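Forum > Small Workshops > Automation > Budgeting

What should I set aside for a handheld gripper kit besides the gripper?

Mirta Henríquez
December 10, 2020

We run a small stockroom at Clavthorpe and have been given permission to spend money, which never happens. The plan is to buy handheld two-finger grippers, have staff pick and place our own stock with them, and use the recordings to train an arm later. Keogh quoted us for 3 grippers and nothing else. The quote fits on half a page and that makes me nervous.

Our stock is mostly small stuff: glass bottles, vials, plastic bottles, the odd can. Most of it gets moved between a table and open shelving.

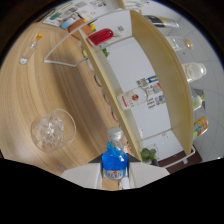

Gonzalo Echevarría wanted to know whether we'd priced the fingers separately, and I had to admit I thought fingers came with a gripper the way wheels come with a car. So what else am I missing? The arm itself is next year's headache.

Diarmuid Kinsella

Fingers are a consumable. Budget for them like printer ink, and resent them the same way. We went through 14 pairs in our first season, mostly on glass, where people squeeze harder than they need to. Get the price per pair in writing before you sign anything.

Then storage. Wide-angle video fills a drive faster than you'd believe, and you want 2 copies of everything. Our first drive was full by August and we spent a week deciding what to delete – a week of wages, if you're keeping score.

The big one is people's time. Count the hours for picking, then count the same again for resetting the table, putting stock back on the shelf and relabeling files. Keogh won't quote you for that. Also ask for a loaner clause, as repairs on ours meant shipping the whole unit back.

Úna Ó Conaill

just get the Hikinon one its cheaper

Donal Cullinane

It is cheaper, until you buy the mount, the charger and the case. I have the invoices.

Mirta, I'd order one gripper first and run 32 hours on it with your most awkward bottles. If the fingers don't suit them you'll have a small mistake on the shelf, and a small mistake is easier to explain at budget time. Keep back a bit for dummy stock too. Nobody here budgeted for breakages and the mop got a lot of use.

Related
Fekevus or Keogh for a first gripper?
Leasing an arm for one year: worth the paperwork?
How do you write off worn fingers?
Open shelving heights for a bench arm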